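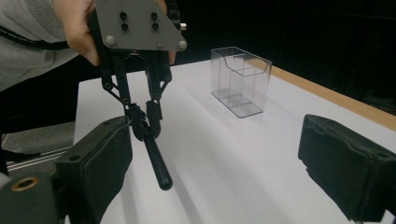
Girard Street Tree Inventory

README for the data files, version 3

What's in this folder

An inventory of street trees in the town of Girard, covering public land only: the strips between sidewalk and road, the median on Karnano Avenue, and the two small squares at either end of it. Trees in private yards are not included even when they hang over the street. Park trees are kept in a separate list by the parks office and are not part of this release.

The table holds 298 trees. Each row is one standing tree, or one stump that had not been ground out when the block was walked.

Files

trees.csv - the main table, one row per tree
species.csv - short codes used in trees.csv, with common and Latin names
blocks.csv - block numbers and the streets that bound them
changes.txt - what was altered between versions

All files are UTF-8, comma separated, with a header row. Text fields that contain commas are in double quotes. Empty means not recorded. Zero means zero.

Columns in trees.csv

tree_id: whole number, never reused. Gaps in the numbering are trees that were removed after version 1.
block: matches block in blocks.csv.
side: N, S, E or W side of the street. M for median.
species: code from species.csv. UNK if it could not be named.
girth_cm: distance around the trunk at chest height, in centimeters. For trees with several stems, the largest stem only.
stems: number of stems at chest height.
condition: good, fair, poor, dead or stump.
wires: yes if overhead wires pass through or directly above the crown.
sidewalk: yes if the paving within one step of the trunk is lifted or cracked.
notes: free text, lightly edited for spelling.

How the data was collected

Blocks were walked in May, when most species are in leaf and easy to tell apart. Girth was taken with a cloth tape and rounded to the nearest centimeter. On a slope, the tape was placed at chest height measured from the uphill side. Where ivy covered the trunk, the tape went over the ivy and the notes say so.

Species were named on the spot from leaf, bark and fruit. Anything doubtful was checked a second time from a leaf sample. Some of the younger maples are hybrids sold under nursery names, and these are all entered as ACER-X. If you need them split out, this table will not help you.

Condition is a judgment made from the sidewalk. No climbing, drilling or root inspection was done, and the column should not be used to decide whether a tree is safe. A tree marked good can still have decay inside it.

The eight blocks north of the Adness mill site were walked last and in poor light. Species there should be fine, but the sidewalk column is less reliable than elsewhere.

Known problems

- Girth is missing for 23 trees. Most stand behind construction fencing on the south side of Karnano Avenue.
- Block 14 was renumbered by the town between versions 1 and 2. Version 1 rows joined to the current blocks.csv will land on the wrong street.
- Lindens are entered as TILIA without a species. The older ones are probably littleleaf.
- Any girth over 300 was measured twice. The second reading is the one kept.
- The wires column does not separate power lines from phone lines.
- There are no coordinates. Block and side are enough to find a tree on foot, but you can't put single trees on a map with them.

Changes since version 2

Stumps now have their own condition value. Before this they were listed as dead, so counts of dead trees will drop if you compare the two versions. The planting year column was taken out. It was filled in for very few rows, and several of the entries were guesses copied from an old street plan. Spelling of species codes is now all upper case.

Using the data

You may copy, change and share these files for any purpose, including paid work, as long as you name the source. Suggested wording:

Girard Street Tree Inventory, version 3, Nostusska Tree Survey, Tuesday, December 7, 2021.

If you publish totals, please say whether stumps were counted.

Corrections

Send corrections with the tree_id and block. If the tree has no row yet, give the nearest house number and the side of the street. Reports of fallen limbs or blocked sidewalks should go to the town - the survey has no crew and can't act on them.

Corrections are held until the next version and then entered together. They will be listed in changes.txt under the tree_id.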